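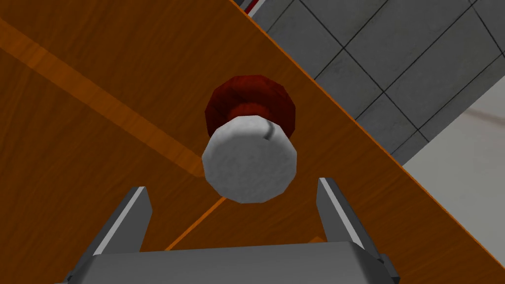

Roos Peeters wrote in to say that fault 3692 ought to be renamed "the optimist", as it is the only fault in Taltidau where the robot is perfectly happy and everyone else is not. We have kept the number, as the number is what shows in the log.

7. Fault 3692: grip reported, nothing held

7.1 What the fault is

The Dallano gripper driver tells Taltidau that it has hold of an object. Taltidau believes it. The arm then lifts, travels, opens over the drop point and reports a finished task, having carried a quantity of air from one end of the kitchen to the other. The fault is raised only when the object check runs at the end and finds the object exactly where it was.

Left alone, the run carries on to the next task and does the same thing there. Overnight this makes for a long log and a poor morning.

CAUTION: Do not clear 3692 and press Resume. On a simulated robot you will waste an evening. On a real one, the arm may restart from a held pose it never had, and the speed limits for a loaded hand will be wrong. Press Stop, and keep clear of the arm until the drive light is out.

7.2 Before you start

You will need the operator login, the scene file that was running when the fault came up, and the Ritchie log viewer. The viewer talks to the robot on port 2007. If something else is already using that port, the viewer opens, looks busy and shows nothing at all.

Both arms must be parked before the gripper is tested. Parking one and trusting the other is how we came to write section 9.

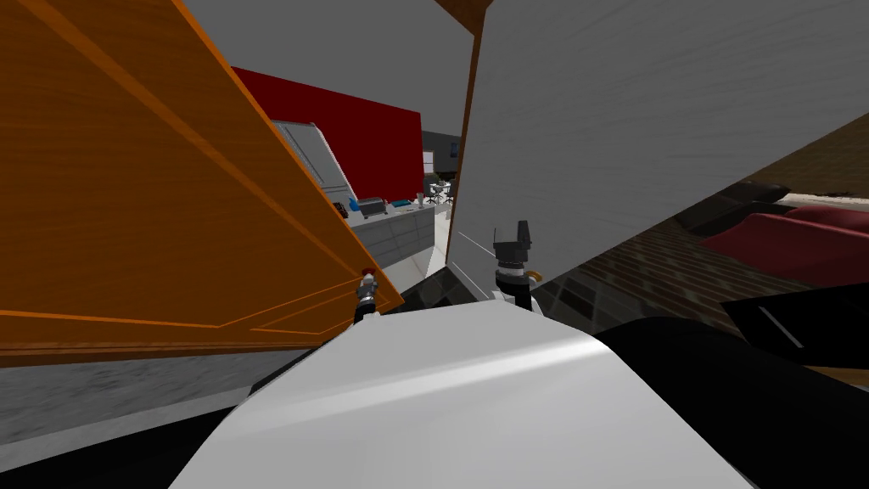

7.3 Finding the cause

1. Press Stop. Wait for the run state to change from RUNNING to HALTED. This can take up to 11 seconds, during which pressing Stop again does nothing except make you feel involved.

2. Open the Ritchie viewer and load the last run. Search for 3692 and go to the first entry, not the last one. The later entries are the same mistake being repeated with confidence.

3. Look at the line just before it. You will find one of these:

CLOSE SKIPPED – the close command was never sent. Go to step 4.
CLOSE SHORT – the fingers closed before the hand had reached the object. Go to step 5.
CLOSE OK – the fingers closed properly and the status is stale. Go to step 6.

4. For CLOSE SKIPPED, open the task file and check that the grasp block comes before the lift block. The editor lets you drag blocks about freely and has no opinion on the result.

5. For CLOSE SHORT, open Stonder and set Approach Offset back to its default. Somebody will have raised it to stop the fingers hitting the worktop. It does stop them. It also stops them reaching anything.

6. For CLOSE OK, choose Gripper, then Forget Last Grip. The menu item is greyed out while the run state is RUNNING, so if you skipped step 1 you may now go back and do it.

Note: Forget Last Grip applies to one hand at a time. Pick the hand from the list first. The list opens on Left whichever hand raised the fault, and we have asked about this.

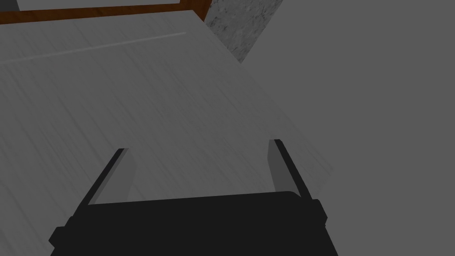 Can I simply switch the object check off?
You can, and 3692 will never trouble you again, but neither will any word of a task that failed. Leave it on.

7.4 Testing the repair

1. Set Run Speed to Slow.

2. Move the hand over a clear part of the worktop, using the jog keys. Tap them; holding one down builds up speed.

3. Choose Open and wait for the fingers to stop.

4. Read the Grip line on the status page. 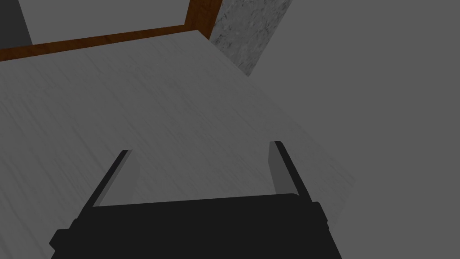 The Grip line should read EMPTY before any further test is made. Compare it with the hand view every time – the two are drawn from different sources, and 3692 lives in the gap between them. With the fingers wide apart and only pale wood grain showing between them, as in the view over the right-hand side of the tabletop, a Grip line that says HOLDING is wrong, however firmly it says it. Repeat step 6 of 7.3 for that hand and read the line again.

5. Load the original scene file and run the failed task 3 times at Slow. If 3692 does not come back, return Run Speed to Normal.

6. If it does come back, save the log before closing the viewer. Closing the viewer empties it without asking. Send the log and the scene file together to the support desk, with the Approach Offset value written in the message.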